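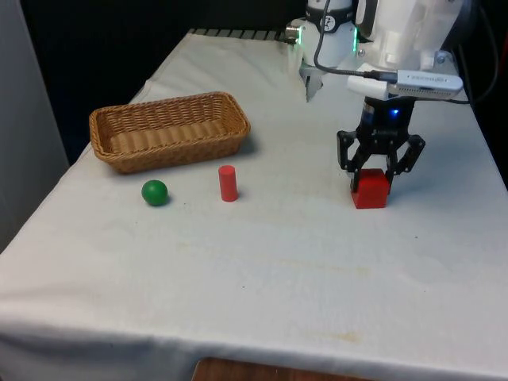 Cahier d'atelier -- rangement dans le panier, 24 juin 2024

Objectif du jour, tel que je l'ai écrit au tableau : ranger trois objets dans le panier en osier sans qu'une main humaine s'en mêle. La boule verte, le cylindre rouge, le cube rouge. Modupe Akande a ajouté dessous « comme un enfant de deux ans », et je l'ai laissé.

Je reprends la question de janvier, posée après la visite à Preltden : est-ce qu'on peut confier une corvée à ce bras, oui ou non ? Le commercial nous parlait de chambres rangées, de lave-vaisselle vidés, d'établis remis au propre en fin de poste. Je note ce que j'ai sous les yeux : des solides simples, bien espacés, un panier ouvert à bords bas, une nappe claire, un fond noir. Je ne connais pas de cuisine qui ressemble à ça, et l'atelier encore moins.

Prise du cube

Rien à redire sur la fermeture de la pince. Un doigt à plat contre la face gauche, l'autre qui descend de biais le long de la droite. Ce biais me gêne quand même. Sur un cube rigide on s'en moque, mais sur une boîte de vis en carton ou un gobelet, je voudrais savoir où passe l'effort. À mesurer avant de tenter quoi que ce soit de mou. J'ai demandé à Tiltonham s'ils avaient des patins souples pour ce modèle, pas de réponse pour l'instant.

Saisir un cube, de toute façon, ce n'est pas ranger. Ranger, c'est décider ce qui va dans le panier et ce qui n'y va pas, voir que le panier est plein, tasser un peu, aller chercher la pièce qui a roulé sous la servante. On a retiré toutes ces décisions du problème avant de commencer, et ensuite on s'étonne que ça marche.

Boule

C'est elle qui m'intéresse. Lisse, brillante, posée devant le panier, assez près pour qu'un doigt mal orienté aille toucher l'osier. Modupe pense que les reflets sur le dessus vont perturber la mesure de profondeur. Moi je parie plutôt sur le roulement : si le premier doigt touche avant l'autre, elle part. Essai à faire dans les deux sens d'approche, en gardant la même hauteur, sinon on ne comparera rien.

Cylindre

Debout, étroit, plus haut que large. Même inquiétude que pour la boule, en moins grave. S'il se couche, j'interdis qu'on le redresse à la main pour « sauver » l'essai. On l'a trop fait cet hiver, et les chiffres envoyés à Warkham ne valaient pas grand-chose à cause de ça. Un objet couché reste couché, on note et on continue.

Panier

Modupe voulait le fixer avec de l'adhésif. Refusé. Un panier à la maison se déplace quand on le heurte, et si le bras ne sait pas le retrouver, il faut que ça se voie dans le cahier. Il est un peu de travers par rapport à la table, très bien, on le laisse ainsi. J'accepte en revanche qu'on relève sa position avant chaque série.

Nappe

Elle fait des plis et elle est tachée, des traces grises un peu partout et une marque brune près du bord avant. Modupe propose de la changer. Je préfère la garder : si une tache suffit à tromper la détection, autant l'apprendre maintenant. Par contre il faudra vérifier que le tissu ne vient pas avec l'objet au moment de la levée, les doigts descendent très bas.

Discussion avec Modupe (je résume, elle corrigera)

Elle me trouve injuste. Son argument : dans l'atelier de Kurtuluş, le tri des chutes se fait déjà sur une table dégagée, avec des formes connues, et un bras lent mais patient y rendrait service. Je veux bien. Mais il faut quelqu'un pour dégager la table, pour vider le bac, pour rattraper ce qui tombe. Si cette personne passe plus de temps auprès de la machine qu'à trier elle-même, on a seulement changé la corvée de nom. Elle répond qu'on disait pareil des lave-linge. Pas convaincu : le lave-linge, on le charge et on s'en va.

Ce qu'on fera compter, d'accord tous les deux :
-- les interventions humaines, y compris « juste pousser un peu »
-- le temps complet, remise en place comprise
-- les objets lâchés à côté du panier, même s'ils finissent dedans au second essai

À faire

Séries de 4 avec l'ordre des objets tiré au sort, fini le cube toujours en premier. Une série avec le panier tourné. Revoir le passage du câble noir au-dessus du bras, je n'aime pas la boucle qu'il fait quand le poignet descend. Demander à Modupe d'apporter un torchon et deux cuillères : tant qu'on n'a pas essayé avec un torchon, je ne signe aucune phrase contenant le mot « ménage ».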